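Cetier Bench Forum > Glassware and consumables > Storing graduated pipettes on a stone top

wurach_lab
Posted May 2021

We replaced an epoxy bench with a marble-topped one in November. Two questions. First, long glass pipettes roll on it, and I lost one to the floor last week. Second, does anyone keep tip boxes open on the bench between runs, or is the lid always down? Our written procedure covers neither.

m_masilela
Lay the pipette diagonally, well back from the front edge, with both ends over the table. Parallel to the edge is the worst case, as one nudge sends it straight off. I have done it this way at two sites and have broken none.

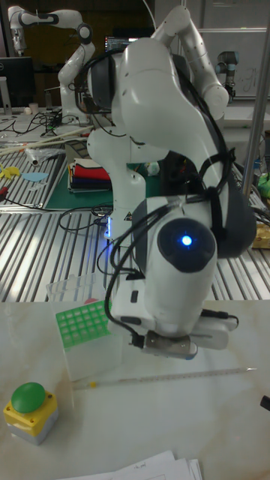 For tips, lid down whenever you step away. The rack sits under a clear lid, so you can check the color without opening it. Ours are green for one volume and blue for the other.

Keep paper off the glassware side. A stack of handwritten sheets is fine at the near edge, where you write.

dryrack437
Disagree on the diagonal. A long pipette laid across the bench takes up the whole working area and gets hit by a sleeve. Use a horizontal stand with notches. Cordeiro sells one, and a strip of notched foam does the same job.

m_masilela
A stand is better for storage. I was describing a pipette in use, between two transfers. Walking it back to a stand each time adds handling — and handling is where ours used to break.

Breltent
Check the stone as well. Marble is calcium carbonate and acid will etch it. If you pipette anything acidic, put down a tray or a lined mat. The mat also stops the rolling, so that settles the first question.

dryrack437
Agreed on the mat. Silicone, with a raised lip.

wurach_lab
Mat ordered. We do use dilute HCl, so the etching point matters more than the rolling. Lids down goes into the procedure. I will try the notched foam for overnight storage.

m_masilela
Rinse the foam or replace it on a schedule. It holds residue in the notches.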